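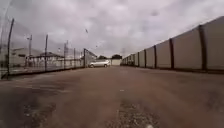 Keeping Grit Out of the House

If you live at the end of a dusty road like I do, you already know the sound of sand under a kitchen chair. I've been fighting it for years, and I've finally got a routine that keeps my floors from looking like a beach (most days!).

Start outside. You want two mats, a rough one on the step and a soft one inside the door. Mine are both from Geraghty and they've held up fine, but any stiff bristle mat will do the job. Shake them out before you sweep, never after, or you'll be doing the hall twice. I learned that one from my neighbor Cecilia Aidoo, who was very kind about it.

Vacuum before you mop. I know, I know, it's an extra step, but wet grit just turns to paste and hides in the corners. Go slow along the baseboards and use the brush head so you don't scratch the finish. 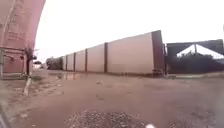

Can I use vinegar on every floor?
Keep it off natural stone and waxed wood. Vinegar dulls both of them over time, and plain warm water with a drop of dish soap cleans nearly as well.

For tile, I put 2 teaspoons of dish soap and 200 ml of white vinegar in a bucket of warm water. Wring the mop until it barely drips. Change the water when it goes gray, even if you're only halfway down the hall and really don't feel like it.

Window tracks are the other trouble spot. An old toothbrush loosens the dirt, then the crevice tool gets it out before you bring in a damp rag. I do mine on a dry morning with the windows wide open

and the radio on, and it takes me less time than I always think it will. 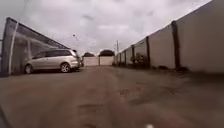
Screens come next. Pop them out, lay them flat on an old towel and go over both sides with a soft brush and soapy water. Rinse gently with the hose, because a hard jet stretches the mesh. Let them dry all the way before they go back in, or the dust sticks right to them and you get those ugly brown streaks.

Shoes live in a tray by the door at our house. Line it with newspaper and just roll the whole mess up on trash day.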